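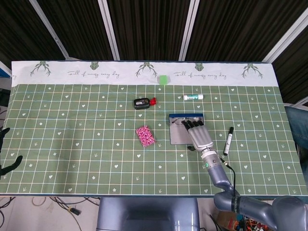 The Craft Table at Asthorpe - a gallery

We took over the long room at the Asthorpe reading rooms in April, and the first thing anyone brought to it was a tablecloth. The chairs came later, the kettle later still. I had been hoping for shelves.

The cloth is green, it is covered in little hearts and stars, and it tells you along one edge to be full of energy every day. It says so twice. I have sat opposite that message at nine in the morning with a cold and a box of bunting to mend, and I can report that it does not let up. Guilan Cheng chose it and stands by her choice. I have come round to it in the way one comes round to a cheerful neighbour.

What follows is a short look at the table as it is on an ordinary working morning, when we are making labels, sticking things to other things and writing lists of what we meant to bring. Regular visitors will recognise most of it. New ones should know that the glue is for everybody and the good scissors live in the drawer, where Jianguo Jin can hear them being taken out.

The board

We have owned three kinds of noticeboard, and the small whiteboard is the only one that gets used. The cork one fell down. The chalk one made Vicente Cabral sneeze from the far side of the room, and he is not a man who sneezes quietly. The little one just lies on the table among the other bits, and people write on it whatever has run out. For most of last winter it said "string". We bought string twice, and it still said "string", so I wiped it myself and felt quite powerful for the rest of the day.
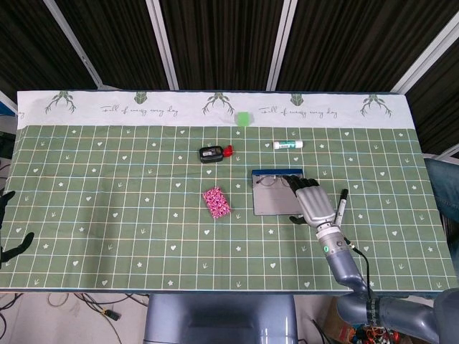 Reading glasses are the real currency of the craft table. Everyone over fifty owns at least one pair too many and can never find the one they want, so pairs get put down wherever the last bit of close work happened. The board is a favourite spot - there is a thin dark pair on it, lenses up, with the marker pen close by for whoever wants it next. The glue stick with the teal band has taken up its usual place further back, where short people have to ask for it. I am short people.

Glue, and what we know about it

Zhiqiang Zeng ran the card-making mornings before I did and left me a page of notes, most of them on the subject of glue. Stick glue for paper. Stick glue for thin card, if you are patient. Anything heavier and you want the bottle from the cupboard, a sheet of newspaper and somebody else's sleeves. He also wrote "caps!!" at the foot of the page and underlined it until the pen went through.

He was right about the caps. We made 879 gift tags for the Peston fair, and a fair share of the time went on prising dried lumps off the ends of sticks that had been left open over lunch. The tags themselves were very handsome. Some were even straight. Florante Baluyot threaded all the loops and has asked not to be considered for it again.

Small things in packets

Every table of this sort breeds small patterned objects. You clear them into a tin, you put the tin away, and by the next session there is something pink lying in the middle of the cloth again, looking as if it pays rent. I used to ask who owned what. Now I move it along a few squares and carry on.

Boxes are another matter, as they take up room where elbows should go. My rule is one box on the table at a time, and it is kept about as well as my other rules.
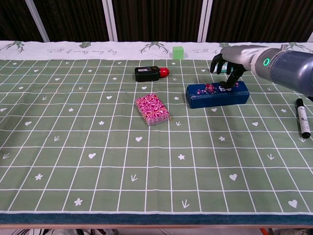 Coming along

The room is open from ten until the kettle gives up, usually a bit after noon. Bring something that needs sticking, labelling or mending, and bring your own glasses, with your name on them if you can bear it. There is no charge, although there is a saucer by the door for glue money and we do notice it.

We are starting on labels for the Kelten seed swap next. They have asked for 3,000, which I agreed to on the telephone while thinking about something else. If you can write neatly, or can write at all, please come and sit down. The cloth will tell you how to feel about it.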